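**Re: big push buttons for a toddler tray, worth it?**

**pallavi_n** wrote:
I bought the six-color set from Havex and my son ignores them. Tray's too busy, I think. Do you all put toys in with the buttons or keep them separate?

**jpaucar**
Separate! Buttons in one tray, small stuff in another. Mix them and it's just a junk drawer.

**GracielaC**
Disagree, sorry. Mine goes straight for the toys and hits the buttons on the way (constantly, my poor ears). Ours all live on one red-orange tray with a raised rim, so less ends up on the floor.

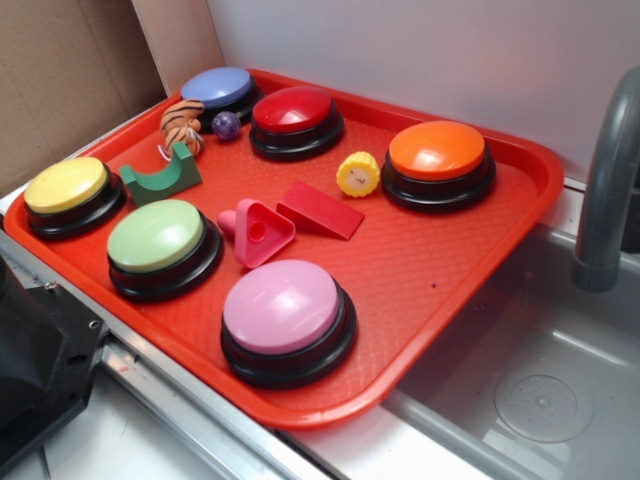

I swap the little things every couple weeks but the tiger stays or there's screaming. The gear with the face is a big hit too. Blocks, meh. I do put the marble away when I'm not right there.

**jpaucar**
See, I wouldn't have a marble out at all. How old is yours?

**GracielaC**
Four in July, and past the mouth stage. But fair, for Pallavi's I'd leave it out.

**pallavi_n**
Mine's 20 months so no marbles lol. Trying one tray tonight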